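Small stuff in a basket: boxes inside or just let it all tumble?

fernhill_attic
Sat 12 June
So I finally gave up on the drawer under my desk and moved everything into a woven basket, the rectangular kind with the diamond-shaped openings. Great for scarves, terrible for small things. Binder clips go straight through the holes and I find them with my feet. Does anybody put boxes inside theirs, or am I overthinking it?

moppet237
Box inside, every time. I've had a teal-green one with two compartments sitting in my basket since January and I haven't lost an eraser since. One side is for stuff I use daily, the other is for everything I swear I'll sort later – guess which one fills up first!
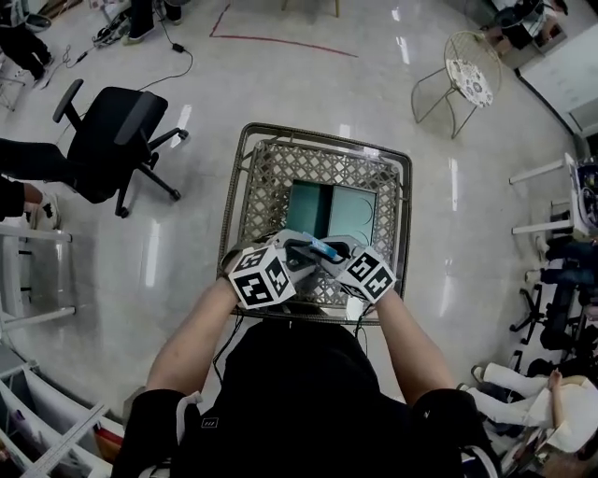 The only thing I'd watch is the height. If the box comes up past the rim you can't stack anything on it, and it tips when you carry the basket with one hand. Measure the inside at the bottom, too. Mine looked huge in the store and then the first box I bought (a Koster) wouldn't go in.

gravel_and_tea
Gonna disagree. A box in a basket is two containers doing one job. I lined mine with an old pillowcase and nothing falls through. It took me 11 minutes, and it goes in the wash.

moppet237
Sure, but then you're digging around in a sack. I had a liner before this and the paper clips all ended up in one corner.

gravel_and_tea
Fair, I keep yarn in mine. Paper clips would drive me nuts.

jukum_shelf
Keep the basket off the floor if you can. I had one by my desk and the chair casters caught the rim twice. It lives on a little side table now and I like it way better there.

fernhill_attic
My side table is full of plants, so floor it is. I'll try a divided box first and the pillowcase if that flops. Do you leave the lid on yours?

moppet237
No lid. I'd never put anything away if I had to open it first.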